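Snack table news

The August swap table at Bollside has outlived August. Folasade Adeleke put out 60 packets for tasting, and what we have left is mostly wrapping.
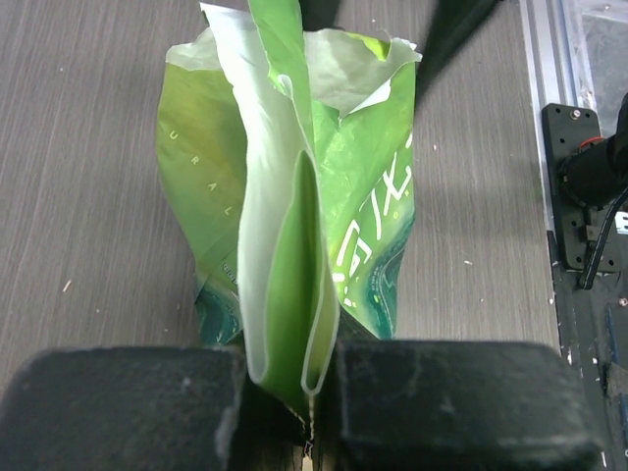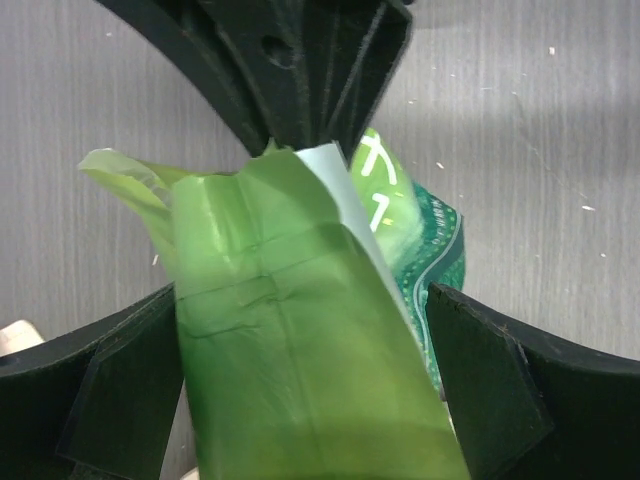 Green, it seems, is the colour of virtue in the crisp aisle. Please fold your empties and put them in the soft plastics box by the door, where Narendra Dwivedi will pretend not to check. Scrunching is not folding. Crumbs are also yours. Next tasting: biscuits, 4pm.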